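Small arm on a shared desk: what rules do you write down?

Robots and Automation > Safety and good practice
Posted by Shota Kuroda, September 9, 2024
Viewed 181 times

We are a small office at Benside and we have one tabletop arm with a two-finger gripper. It shares a desk with a person who also does ordinary computer work there. The arm does pick and place on light household items and we log everything. It was set up in April and so far the only written rule is a sheet taped to the wall that says "keep clear when moving," which everybody reads differently.

I have been asked to turn that into a proper page of rules before a second arm arrives. I have read the general material on collaborative robots, but most of it is about factory cells with fences and floor markings. We don't have a cell. We have a desk next to a window. 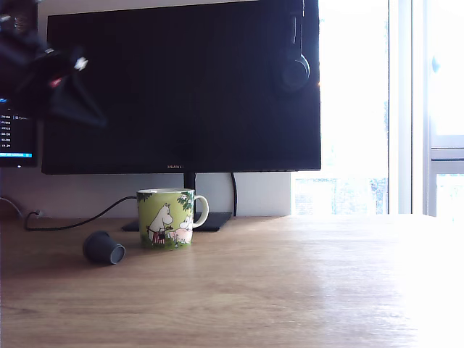
My main question is what belongs in the work area and what doesn't. Half the office says the desk should be bare except for the item being handled. The other half says the whole point is to work on a normal desk, so normal things should stay. A ceramic mug in front of the monitor stand is fine with one person and a breakage report with another. I also don't know what to do about cables, because the ones at the back have to run somewhere, and there is a pair of headphones over the corner of the monitor that has no rule at all.

Second question. Do we need a written risk assessment for something this small, or is a checklist enough? The arm is a Satosico and the manual has a page on safe use, but it assumes the thing is bolted to a bench in a room of its own.

Thanks for any wording you already use. I would sooner copy something that has been tested than make it up.

Ingeborg Frei
Marked as helpful by 6 people

Do the risk assessment. It doesn't have to be long. Ours is two pages, and the checklist is taken from it. If you write the checklist first you end up with a list of things people happened to think of that morning.

On your main question, I think both halves of your office are partly right. We stopped arguing once we sorted things into three groups and wrote the groups down.

Task items. Anything the arm is meant to touch in this session. These are named in the session log before the arm is powered.

Fixed items. Monitor, stand, lamp, anything that stays put. They may be inside the reach of the arm only if they are entered as keep-out zones in the software, with a margin. We use the same margin for all of them so that people can remember it. A monitor is a fixed item and the gripper should never pass in front of it at a height where it could strike the screen, unless you have tested that path at low speed and signed it off.

Loose items. Everything else. Loose items go off the desk. A mug can be a task item, and then it is empty and listed in the log. If it is somebody's coffee it is a loose item. Same mug, different rule, and people accept that once it is on paper.

Headphones hung on a monitor are loose items in our system. The band or the cord can catch on a finger of the gripper and then the load on the arm is not what the controller expects. Put a hook on the wall out of reach.

Cables: anything that lies across the work surface gets routed behind the fixed items and clipped down. Check the clips at the start of each session. The arm's own cable needs enough slack for the full range of motion, so move it by hand through the extremes with the power off and watch where the cable goes.

The rest of our sheet, shortened:

Stop button within reach of the operator's free hand, tested at power-up.
Reduced speed whenever a person is seated at the desk.
No hands in the work area until the arm is stopped and the operator has said so out loud.
Force limit set for the session and written in the log. Do not raise it to get a grip on a slippery object. Change the object or the finger pads.
One named operator at a time.
Any contact that was not planned goes in the log, even if nothing broke.

Of those, the last one has been the most useful. We had 121 entries in the first year and most of them were the same two mistakes.

You should also have somebody competent read your assessment against whatever law applies where you are. I can tell you what we do but I can't tell you what you are required to do.

Leonie Eberhard

bare desk. simple. we had a glass go over onto a keyboard at Koller and after that nothing stays on the table, no exceptions and no groups. people will not read two pages

Adhiambo Mrema
Marked as helpful by 2 people

I agree with most of what Ingeborg wrote and would add a few points about the site.

Daylight. If you have a camera on the arm, or anything that finds objects by camera, a window beside the desk is part of your risk assessment. Strong sun on one side washes out the wood and the object edges along with it, and a setup checked in the morning may behave differently later. Fit a blind and write down its position in the log, or repeat the check when the light changes.

Screens. Decide if screens are on or off during a run and keep to it. A dark screen can reflect and a lit one can change under you. We turn off the one behind the work area and keep the operator's log on a screen off to the side.

Log retention. We keep the last 256 sessions on the local machine and archive the rest. Pick a number and put it in the rules, otherwise somebody clears the disk the week before you need it.

Second arm. Do not just extend the existing page. When we added the Endel unit we wrote a new assessment for the two together, because the area where both can reach has its own hazards. Until that was signed, only one was powered at a time.

To Leonie: a bare desk is a good rule if your task allows it. Shota's doesn't sound like it does.

Shota Kuroda

Thank you all. I will use the task, fixed and loose groups and keep it to one side of paper if I can, with the assessment filed separately. Ingeborg, do you list task items by name or by type? We change objects a lot and I can see the log getting long.

Ingeborg Frei

By type, with the heaviest one named. Anything ceramic or glass gets its own line.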